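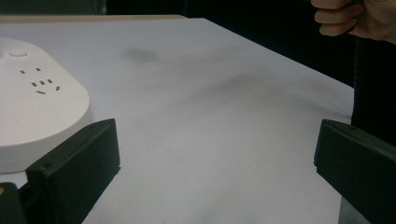 About Flimholm

Flimholm supplies worktables and table-top power for classrooms, training rooms, repair benches and shared offices. We sell, rent, deliver, set up and pick up. We also repair tabletops, including ones we did not sell.

The company was started by Filipa Henriques, who had spent several years setting up rooms for evening classes. The tables came from one supplier, the power strips from another, and the extension cords from whatever closet was open. Cords ran across the aisles, and half the class sat near the one wall with outlets. She began putting a power strip on every table before the students arrived, with the cord run down the back leg and along the wall. Other schools in the building asked her to do their rooms too, and that was the beginning of the business.

We are still a small company. There are 12 of us, split between the shop on Hurkov Street and the warehouse behind it. The shop is where you can see tables set up at full size and sit at them. The warehouse holds the rental stock, the repair area and the cord room.

What we do

Tables. Most of our tables have white tops with a matte finish. We settled on matte early. Glossy tops show every ceiling light, and people who work with paper or small parts all day complain about the glare. A white top does show pencil, ink and shoe rubber, so every table goes out with a cleaning card taped underneath. Tops are available with a plain edge or a wood-colored edge strip. The edge strip can be replaced without replacing the top, and on a table that gets pushed against walls it usually needs replacing first.

Power. We stock strips that sit on the tabletop, strips that clamp to the back edge, and strips that mount underneath. On-table strips are the ones most customers end up choosing. The outlets are easy to reach and the switch is in plain view. Some of our customers have visitors who bring plugs from other countries, and for them we keep strips with multi-pattern sockets. These accept several plug shapes. They do not change the voltage, and we put that in writing on every order that includes them.

Room setup. Send us a floor plan or a sketch with measurements and the location of the wall outlets. We will send back a layout showing where each table goes, where each cord runs and how many seats you will have. There is no charge for the first layout. Changes after that are billed by the hour.

Rentals. The rental stock is made up of 302 tables, with folding and fixed legs, and enough strips to put one on each. The minimum rental is one day. Longer rentals cost less per day, and if you decide to keep the tables, part of what you have paid comes off the price.

Repair. Scratched tops, loose legs, lifted edges. We will tell you if a repair is going to cost more than a used table. Used tables are sold from the shop when we have them, and the list is on the wall by the counter. We don't keep it online, as it goes out of date too fast.

How we check things

Every strip that comes back from a rental goes to the cord room before it goes anywhere else. The cord is wiped down and run through the hand from plug to body to feel for cuts. The switch is worked on and off several times. Each outlet is tested. A strip with a cracked housing or a cut cord is not taped up – it is retired, and the plug is cut off so it can't find its way back onto a shelf.

Tabletops are wiped with a damp cloth and mild soap, dried, and looked at from a low angle with a lamp. A smudge that doesn't come off with soap gets a second pass with a melamine sponge, used lightly. Hard scrubbing leaves a shiny patch in a matte finish, and the patch is more noticeable than the mark was.

We ask customers not to plug one strip into another. If the layout doesn't reach, call us and we will bring a longer cord or move the tables. Heaters and coffee makers should go straight into a wall outlet.

Where our tables are

Our longest-running customer is the Robles Sewing School, which has used our tables since its second year and has 50 of them now. The school asked for strips at the left end of each table, so that the fabric can feed off to the right without catching. We have kept that layout as a standard option and it has become popular with sewing rooms in general.

Harkex, an electronics repair firm, rents benches from us for its June training course. They want the same arrangement every year, down to the side the switch faces, and we keep their plan in the file drawer.

We also supply public libraries, two community colleges, a tax preparation office that only opens part of the year, and a number of people who work from home and need one good table. One table is a normal order for us and gets the same delivery as a large one.

The largest room we have done so far seats 158. It took two truckloads and most of a night.

The people

Filipa still draws most of the layouts and answers a good share of the phone calls. Deliveries are made by our own drivers, who carry the tables in, set them level and plug in the strips before leaving. If a floor is uneven they will adjust the feet. They will also take away the packing, unless you would like to keep the blankets for a return trip.

Our office staff can help with purchase orders, tax-exempt paperwork and proof of insurance for building managers. Please ask for the insurance form early if your building requires one – some want it a week before the truck arrives.

Visiting

The shop is open to anyone, and no appointment is needed to look at tables. For a layout meeting, please call first so that somebody is free to sit down with you. Bring measurements, including the width of the narrowest door between the street and the room. Parking is behind the warehouse, in the spaces marked with our name.

Rental rates on this site were last updated 3/19/18. Call the shop for delivery outside the city.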